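Archive > Textile Care > Knitwear and Household Linen

Filed under: washing, wool, hard water

From: Reinhold Harms
Date: July 6, 2023
Subject: Re: Ribbed knits getting longer after each wash

Hello all,

thank you for the many answers in May. I was traveling and could not reply properly. I quote the part of the earlier message that I want to answer, so that new members can follow:

> My white cotton sweaters come out of the wash fine but
> after drying they are longer in the body and the ribs
> stay open. I use a normal spin and hang them over the
> line by the hem. We have very hard water here in
> Wanwood. Is it the water, the spin or the line? And does
> anybody still use borax, or is that only for old people?

I am an old person, so I may answer the last question too.

First the line. I believe it is the line. A cotton rib holds a great deal of water, and all of this weight pulls down through the stitches while they are soft. Wool can recover from this to some degree. Cotton has almost no spring of its own, and the rib only looks elastic because of how it is knitted. Once the columns have been pulled long, they stay long until the next wash.

So I dry flat. I have done this for many years with everything that is knitted, also the thin summer things.
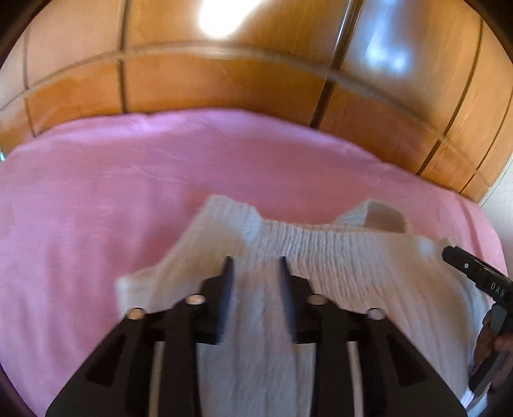
The spin is less important than people think. I use a short spin at low speed, inside a net bag, and I fold the sleeves in before I close the bag. My wife's cousin in Mallton uses the full spin for everything and her sweaters are not longer than mine, but she also dries flat. From this I conclude that the spin alone does not do the damage. It can make hard creases at the elbows, and these are a nuisance to get out of white cotton.

Now the water. Hard water does not make a sweater longer. It makes it gray and a little stiff, and then one is tempted to use more detergent, and this stays in the fabric and makes it even stiffer. I put 2 spoons of citric acid in the last rinse, for a full basin. Please do not mix this with bleach, never. I do not use borax any more. I have a box of it in the cellar, which my mother bought, and there it can remain.

About the place for drying. Several members wrote that they have no room for a flat rack, and this is a real problem in a small apartment. The old Stüber rack with the mesh top, which was recommended here in message 1641, is good, but it is 125 centimeters long when it is open and it blocks my hallway completely. A bed does the job too, if it is not needed until evening. I lay a thick towel on top of the sheet and change the towel after three hours. It should be a towel that has been washed many times. A strong pink like the sheet in my second picture is pretty, but I would not put a damp white sweater directly on such a color before I had tested it with a wet handkerchief. Beige is less of a risk, and the large cloth lying over part of that sheet is beige.
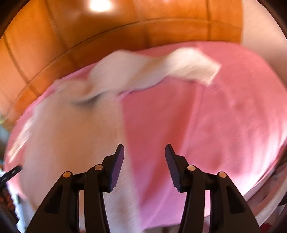
Shaping is the part where most people are too quick. Lay the sweater down, close the ribs with the flat of both hands from the sides toward the middle, and then push the hem up a little toward the neck. Do not pull anything. At the hem and cuffs I do this a second time when I change the towel. If you have a wooden headboard with a nice gloss, as the one in the picture behind the bed, keep the damp things well away from it, for varnish can become cloudy where moisture stays on it overnight. I learned this from a chest of drawers.

One question from my side. I have a cardigan from Urmont, cotton with some linen, and the button band has become wavy while the rest kept its size. Has anybody repaired such a band with a ribbon sewn on the inside? I would like to know whether the ribbon must be washed before sewing, and whether cotton or polyester is better for it.

With kind regards,
Reinhold Harms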